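4.2 Where the small things end up

Inger Lauritsen and Tanveer Durrani
September

I came into this part of the study thinking we'd be writing about shelves. Our plan was to follow what people in shared lofts do with the little stuff — tape, cables, keys, the pen that belongs to everyone — and I was sure the answer would be storage. More storage, less mess! Well, no. We logged 463 misplaced items over the season at Skellow, and more than 34 of them were sitting on the floor within arm's reach of an open bin.

Tanveer kept telling me to look at the height of the room, and I kept ignoring him (sorry, Tanveer). In a tall space with a balcony running along the back, people treat the upstairs as a different building. They'll carry something up, set it down by the railing, and then go buy another one the next week. Maham Bajwa did our interviews, and one tenant told her that "up there is where I put things I've finished thinking about." I love that line and I've quoted it far too often. 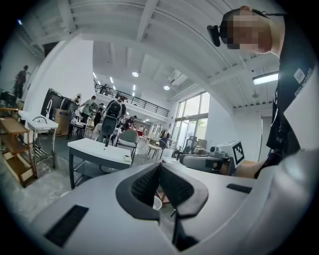

Light matters too, more than I'd have guessed. By late afternoon the tidying drifts toward the windows, and chairs drift with it, so whatever is on the floor over there gets picked up first. The middle of the room waits. Figure 8 shows one of the lofts we worked in, with the balcony at the back and the windows on the right-hand wall.

We also tried a simple change: one open tray on each level, no labels, no rules. Irfan Janjua wanted labels and we argued it out over a long lunch — he still thinks I'm wrong. After the trays went in, 23 of the tenants' "lost" items came back inside the first month, mostly from upstairs. I wouldn't lean on that number too hard, as two people moved out halfway through and took their trays with them.

Figure 8. A loft workspace with a balcony level.

23 shares
8 comments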